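Screw-cap tube

A screw-cap tube is a small cylindrical laboratory vessel closed by a threaded cap. It is used to hold, mix, store, ship and centrifuge liquids and loose solids. Most modern screw-cap tubes are molded from clear plastic and are sold for single use, though glass versions remain in service where solvents or high heat rule out plastic. The tube is distinct from the test tube proper, which has an open mouth with a plain or flared lip and is closed, if at all, with a stopper.

Construction

The body is a straight-walled cylinder that narrows toward the bottom. In conical types the taper is long and steep and ends in a point, so that solid material collects in a small area when the tube is spun. Round-bottom types have a hemispherical end and are preferred for mixing. A third form, the self-standing tube, adds a skirt around the cone so that the tube can be set on a flat surface without a rack.

Polypropylene and polystyrene are the two common body materials. Polypropylene is slightly cloudy, tolerates autoclaving and resists most alcohols and dilute acids. Polystyrene is clearer but brittle, softens below the temperature of an autoclave and is attacked by acetone and many other organic solvents. Polyester bodies combine good clarity with better impact resistance and are often chosen for shipping.

The thread is molded on the outside of the neck. Single-start threads need more than one full turn to close. Double-start and triple-start threads close in a shorter turn, which saves time when many tubes are handled in a session, but they are more easily cross-threaded if the cap is set down at an angle.

Caps

Caps are made of polyethylene or polypropylene and are molded separately from the body. The outer wall carries fine vertical ribs for grip. The top may be flat or slightly domed. A flat top is easier to write on and allows tubes to be stored upside down. Some domed tops keep a small raised point at the center, left by the injection gate.

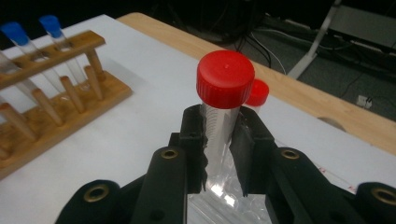

Sealing is done in one of two ways. A plug seal is a ring on the underside of the cap that presses against the inner wall of the neck. A liner seal is a disk of foam or silicone held in the cap and compressed against the rim. Plug seals have no loose parts and are cheaper to make. Liner seals tolerate small defects in the rim but can absorb solvent vapor, and the disk may drop out when the cap is removed.

Cap color has no fixed meaning across the industry. Red, blue, orange and natural are all widely sold. Within a single laboratory, color is often assigned to a project, a storage temperature or a sample type. These local codes should not be confused with the color codes for evacuated blood collection tubes, where the stopper color indicates the additive. Under that system a red closure marks a tube with no anticoagulant. A red screw cap on a general-purpose tube carries no such information.

Graduations and labeling

Graduation lines are either molded into the wall or printed on it. Molded lines cannot be wiped off but are faint and hard to read against a clear liquid. Printed lines are easier to see and may be removed by ethanol. Both are intended for estimating volume and are unsuitable for measurement. Spacing is not uniform along the whole length, as equal volumes occupy more height in the tapered part.

Many tubes have a printed white panel for handwritten notes. Where none is provided, adhesive labels are applied to the straight part of the wall. A label that runs onto the taper tends to lift at the lower edge, and one that reaches the thread can prevent the cap from seating.

Racks

Tubes with a pointed or rounded bottom must be supported. Racks are made of wood, coated wire, plastic, foam or metal. Wooden racks were standard in teaching laboratories for much of the twentieth century and are still made. They are stable and quiet in use, and they do not scratch the tube. They cannot be fully disinfected, they swell when left in a water bath, and they take up stains. Wire racks drain well and suit water baths. Foam racks are supplied as packing and wear out quickly.

The opening in the rack should be slightly larger than the tube body and smaller than the cap. When the opening is too wide, the tube leans and the cap may touch its neighbor, which makes it difficult to turn one cap without moving the next.

Handling

Caps are tightened by hand until resistance is felt and then turned slightly further. Overtightening deforms a plug seal and may split the cap wall. Caps are loosened before autoclaving so that pressure can equalize, then tightened once the tube has cooled. Tubes that will be frozen are left partly empty to allow for expansion of the contents.

In a centrifuge, tubes are placed in opposing pairs of equal mass. The rated speed depends on the material and on the support given by the rotor insert. A conical tube run in a round-bottom insert is supported only at the shoulder of the taper and may crack well below its rating.

Supply

Tubes are sold loose in bags or upright in foam trays, with or without caps fitted. Sterile tubes are treated by gamma irradiation or electron beam after packing, and an opened bag is no longer regarded as sterile. Suppliers to teaching laboratories include Kudent and Viller. The Viller general-purpose tube is packed 650 to a case, with caps in a separate bag. Roussel makes a wooden rack with 60 openings for the same tube.

See also

Centrifuge tube
Cryogenic vial
Test tube
Test tube rack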